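Porora late-release fault

The Porora late-release fault is a gripper control failure in the Porora two-arm garment folding system, developed by Fodard at its laboratory in Drisomby. In the fault, one gripper stays closed on the fabric after the control software has recorded it as open. The arm then carries out its next movement with the garment still in its fingers. The fault led to one minor hand injury and to a suspension of folding work. It is sometimes called the "held corner" fault in Fodard's own papers, and the two names refer to the same thing.

Background

Porora folds shirts and other light garments on a flat table. Each arm carries a two-finger gripper. The folding program, called Miranda, breaks a fold into a series of grasps, lifts, moves and releases. In the steps where both arms work together, they take hold of two points on the garment and keep the cloth between them under light tension. The fold is finished when both grippers open and both arms withdraw upward.

Miranda treats a release as complete when the finger motor reports that it has reached its open position. The wrist camera is used to choose a grasp point and, in the original version of the program, was not consulted again until the next grasp.

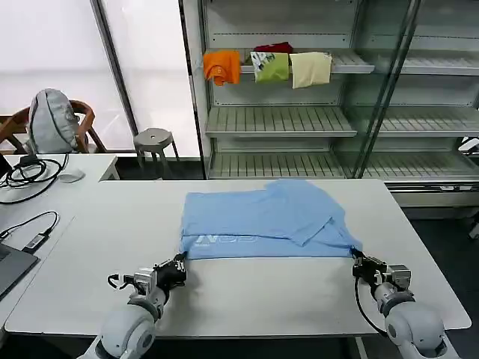
Two-arm grasp on a T-shirt, with one gripper at each lower corner.

Folding a T-shirt is considered one of the harder tasks for the system. Hems and sleeve edges are thicker than the body of the shirt, and a printed area can bend less easily than the plain cloth next to it. The grippers may therefore close on different amounts of material at the two sides, even when the chosen points look alike.

Description of the fault

The fault occurs at the release step. Both grippers receive the open command, and one of them opens normally. The other moves a short distance and stops. Its controller sends the "open" signal anyway, and Miranda goes on to the withdrawal. The corner that should have been left on the table is lifted with the arm, and the fold is pulled apart or the whole garment is dragged.

In most cases the only result is a spoiled fold. The safety concern comes from the fact that the operator's screen shows the gripper as open and idle. A person who trusts the screen may reach in to free the cloth. When the arm receives its next command, the fingers can close again with full force.

History

The first entries in the laboratory log describe "dragging" and give no cause. Operators cleared the cloth by hand and started the program again. The entries were treated as poor grasps, a common event in work with fabric, and no fault report was opened.

A report was opened after an operator's fingertip was caught while removing a shirt from the left gripper. The injury was a bruise and needed no medical treatment. Gil-soo Oh, the engineer in charge of the arm controllers, halted all two-arm work the same afternoon. A search of the stored motor records found 18 late releases over 5 working days, most of them never written in the log.

Single-arm grasping continued during the suspension, at reduced speed and with no one permitted inside the marked area of the floor. These trials were used to compare the finger motor record with the view from the wrist while a single corner was picked up and let go.

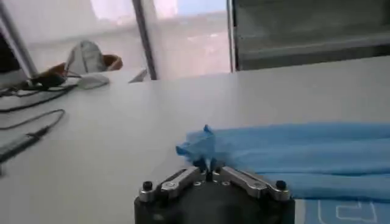

Drisomby, May 2026

The notice issued by Fodard under this heading was the first statement on the fault to go outside the laboratory. It told all users of Porora to stop two-arm folding, to cut power to both arms before touching a held garment, and to ignore the gripper status shown on the screen. It also asked users to send in their motor records. The notice was signed by Citlali Bermúdez, the safety lead for the project.

Two other laboratories using Miranda replied. One had seen the same dragging and had put it down to static in the cloth. The other had no matching records, and its system was later found to be running an older controller version.

Cause

The investigation traced the fault to a change in the way the controller handled a stalled motor. Under the older version, a finger motor that stopped before reaching its target produced an error, and the arm waited. This caused many needless stops, as the fingers often came to rest slightly short of the fully open position. The newer version allowed the motor to stop early and still report success, provided that the current had dropped to its resting level.

A fold of cloth caught in the finger linkage could meet both conditions. The fabric held the fingers nearly closed, the motor gave up, the current fell, and the controller reported a completed release. Thick hems were involved in most of the recorded cases. Oh reproduced the fault on purpose in 8 of his trials by gathering the cloth into a bunch before closing the gripper on it. He was unable to reproduce it with a single flat layer.

The report listed a second, contributing cause. The stalled position was saved in the motor record but was never compared with anything, and no alarm was attached to it.

Corrective measures

The early-stop allowance was narrowed so that it applies only close to the open position. Outside that range, the controller returns an error and both arms stop where they are. Miranda now takes a wrist camera view after each release and looks for fabric between the fingers before it allows the arm to withdraw. The extra check makes each fold slower, and some users have asked for a way to turn it off. Fodard has declined to provide one.

The operating procedure was rewritten by Bermúdez. A held garment is now cleared only with the arm power off, and the operator confirms the state of the fingers by eye. The status label on the screen was changed from "open" to "open commanded" until the camera check has passed.

Remaining issues

The camera check is less dependable when the garment and the table are close in color, and white shirts on a white table are excluded from two-arm work under the current procedure. A change to the shape of the linkage, meant to keep loose cloth out of it, is under study. The older motor records from the other laboratories have not been fully reviewed.

See also

Miranda (folding program)
Robot grippers
Stall detection
Lockout procedures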